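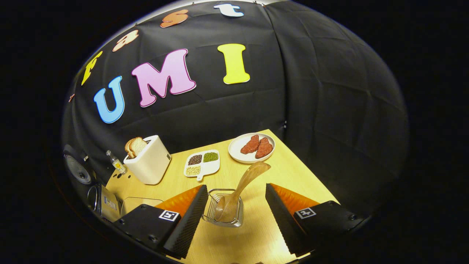

Llewellyn Hall Meeting Rooms
Frequently Asked Questions

Who may reserve a room?

Any resident of Dorard or Grolia may reserve a room, as may any nonprofit group with a mailing address in either town. Businesses may reserve the Tokska Room only. The person who signs the request must be 18 or older and must be present for the whole reservation.

How far ahead may I reserve?

Requests are accepted up to 200 days before the date of use. The shortest notice is 7 days. Requests received with less notice are returned without review.

How do I send a request?

Complete the Room Request Form at the front desk or on the Reservations page. Forms sent by mail are entered in the order they are opened. A request is not a reservation until you receive written approval with a reservation number. Please do not print invitations before that time.

Which rooms are available?

The Main Room holds 241 people seated in rows. With tables in place, the limit is lower and depends on the layout you choose. The Tokska Room and the Garden Room are meant for smaller groups. Current limits are posted inside each door and are set by the fire code.

Is there a fee?

Nonprofit groups pay no fee for the Tokska Room or the Garden Room during open hours. All other uses are charged by the half day. The current fee sheet is available at the front desk. A refundable deposit is required whenever food is served.

What is included?

Tables, chairs, a speaker's stand and wireless internet are included. The projector in the Main Room must be requested on the form. Extension cords, coffee makers and tablecloths are not supplied.

May we decorate?

Yes, within limits. Nothing may be taped, tacked or glued to the walls, doors or window frames. Candles, confetti, glitter and fog machines are not allowed. Free-standing displays are welcome if they leave all exits clear. Balloons must be weighted and taken away at the end of the event.

May we serve food or alcohol?

Cold food and drinks are allowed in all rooms. Hot food is allowed in the Main Room only. Alcohol requires a separate permit and proof of insurance, and both must be on file before the room is opened to you.

When must we leave?

Your reservation includes the time you need to set up and clean up. All groups must be out of the building by 10 p.m. Groups that stay later are charged for an additional half day.

What if I need to cancel?

Notify the Reservations Office in writing. Fees are returned in full if notice is received at least 7 days before the event. After that point the deposit is returned and the fee is kept.

Where may guests park?

The lot on the north side has no time limit for guests of the hall. The spaces by the front entrance are reserved for permit holders and for loading. Buses should use the turnaround behind the building.

Is the building closed at any time of year?

The hall closes each August for floor work. Requests for September are still accepted during the closure, but replies may be slower than usual.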